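Why I still take the night ferry from Grovaseck

My colleagues fly. The plane from Grovaseck to Tillano needs less than one hour, and the ticket is often cheaper than a cabin. Every January, when I must go to Tillano for work, they ask me the same thing, and every January I go to the harbor with my bag.

The ship on this line is the Riis. She is not a big ship if you compare her with the cruise ships that stop in Tillano in summer. She is 211 feet shorter than the one she replaced, because the company decided to carry fewer trucks and to use the old berth at Plelen, where a longer ship cannot turn. For the passengers it means a smaller restaurant and no cinema. I did not go to the cinema in the old ship even once, so I can't complain, but I have heard other people complain about it in the line for coffee.

Boarding starts at 8 in the evening. You walk through the terminal, which was painted again last year in a green I don't like, and then you go up a long covered ramp. The ramp has a bend in the middle where the wind comes in from both sides. Please wear the hat already in the terminal. I forgot again this time.

I had cabin 28 on the lower passenger deck. I learned some years ago to ask for a cabin near the middle of the ship and not too high, because there you feel the waves less. The cabins in front have a nicer window, but at night the window is black anyway, and in bad weather the front goes up and down like an elevator. Cabin 28 has no window. It has two beds, a small desk, a shower where the water becomes warm after a long time, and a thick blanket. I always pack one extra sweater for sleeping, the heating on this deck is not serious.
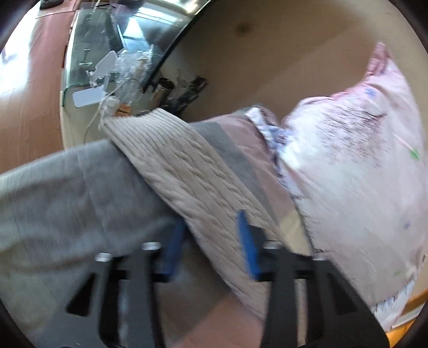
Dinner is served until 11, and I recommend to go late. At 9 the truck drivers and the families are all there together and you must wait for a table. After 10 it is quiet. I had fish soup and bread, and then a piece of apple cake that was better than the soup. The prices went up again - not so much for the food, but a small beer now costs almost the same as the soup.

The stop at Plelen is in the middle of the night. I have taken this ferry so many times and I still wake up for it. First the engines change their sound, then there is a long shaking from the side thrusters, and after that you hear the chains on the car deck. This time I put on my shoes and went up to look. There were 3 cars waiting on the pier, and one man with a bicycle. The whole stop took less time than the book says, and we were away again before I finished my tea.

From Plelen to Tillano the sea is open and it can be rough. This time it was medium, I would say. The glass in the bathroom was moving in its holder and I slept anyway. In the morning they wake you with a message in the loudspeaker, much too loud, and you have time for a breakfast if you don't need a long shower.

What I like the most is the last part, when the ship goes slowly between the two breakwaters and you can stand outside on the left side and see the fish market with its lights still on. From the airport you arrive in Tillano by bus, through the warehouses. It is the same town, but I like it less on these days.

The winter schedule stays until the end of March. After that the ship goes to the yard for her inspection, and a replacement will sail without the Plelen stop. If you want to try the full route, check the dates before you book.

Recent posts
Two days in Tillano without a car
Which cabin to choose on the Riis
The old berth at Plelen
Coffee on ferries, a short list
Grovaseck harbor in the fog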